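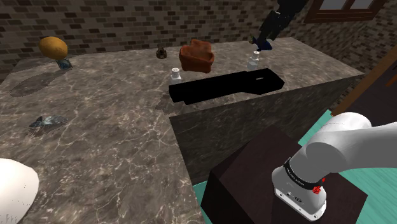
Every November, Surnholm publishes a short statement on the state of household automation, and every November the same question arrives from members: can a machine clear the kitchen counter yet? Our answer remains a qualified no.

The qualification deserves attention. Over the past year, the Hawthorne trials recorded 2,989 attempts at simple tidying chores, all run in simulation. The arms reached the right spot in most of them. Reaching is largely a solved matter. Holding is harder, and a smooth, rounded item still asks more of two fingers than it asks of a child.

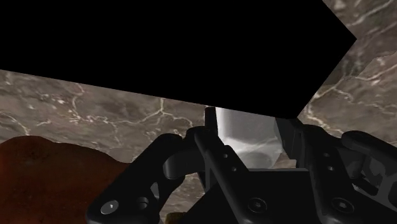 Judgment is harder again. A person tidying a counter knows what stays, what goes in the bowl and what should be thrown out. Of the 26 chores on the Jundham list, only 2 were finished without a person stepping in to settle such a point.

We do not regard this as failure. It does suggest that firms promising a home helper by next year should publish their test records – in full, with the bad runs included.
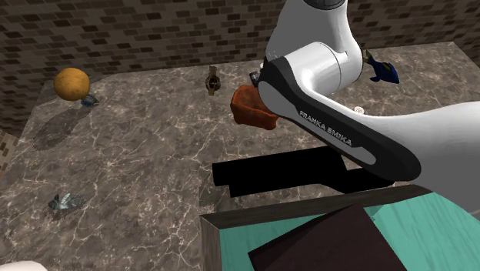
Buyers would also be well served by plain wording. A machine that can pick up an orange should be sold as one that can pick up an orange. Surnholm will ask its members to adopt that standard at the Indatham meeting.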